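From: Kamala Nambiar
To: workshop-storage list
Subject: Re: [workshop-storage] Sheet metal bins – lining, flare and floor wear

On Sunday the Trultham stores wrote:

> We are replacing the parts bins on the mezzanine and have been offered
> a batch of sheet metal ones with flared walls. Two questions before we
> commit. First, does the flare cost much in floor area compared with
> straight-sided bins of the same rim size? Second, the old bins have gone
> badly scuffed on the floor and one of them has a bright inner face that
> is going dark from the bottom up. Is that worth treating, or do we live
> with it? Contents are mostly bar offcuts and painted blocks, nothing
> oily. We could also go to moulded plastic from Grollov, but the lead
> time is poor.

Taking the questions in order.

Flare. Yes, you lose floor area, and people tend to underestimate it because they measure at the rim. Measure at the base. Our bins from Warnasier lose 48 mm in each direction between rim and floor. For loose small parts this is of no consequence. For bar-shaped items it decides whether a piece lies flat or ends up propped on a slope, so check the longest piece against the floor dimension and leave a margin. The benefit is that you can get a hand down the side of a block lying against the wall, which in a straight-sided bin you often can't.

Floor wear. Scratches and cloudy patches on a bare metal floor are cosmetic. We have bins which have been in use for years in that state and none has worn through. I would not paint the floor. We tried it on one and the paint came away in flakes, which then had to be picked out from among the parts. A rubber mat works, but cut it in one piece and fit it tight, or blocks will work their way under the edge.

Dark inner face. I can't tell from your message whether you have lost a coating or merely have dirt on a bright surface. Wipe a small area with white spirit on a clean rag. If the rag comes up dark and the metal brightens, it is dirt. If nothing changes, look at the boundary under a lamp and run a fingernail across it. A step you can feel suggests a coating is lifting, and I would then strip the whole panel. If there is no step, leave it alone.

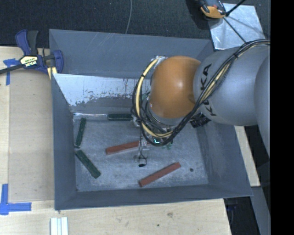

On contents, I would keep the number of blocks per bin low enough that they lie in a single layer. Once they are two deep the lower ones get missed at stocktaking and the paint suffers. Colour is a useful sorting key only if the finish survives, so I would sort by length first and colour second. D'Souza asked on this list whether dividers help. In a flared bin they don't sit well unless the ends are cut to the slope, and I gave up on them.

As for plastic, it is quieter and lighter, and it does not mark the blocks as much. It also bows when loaded. I would only go that way if the bins have to be carried by one person. If they stay on a bench or shelf, I would take the metal.

Could you post the base dimensions of the batch you have been offered, along with the sheet thickness? The rim size alone isn't much to go on.

Kamala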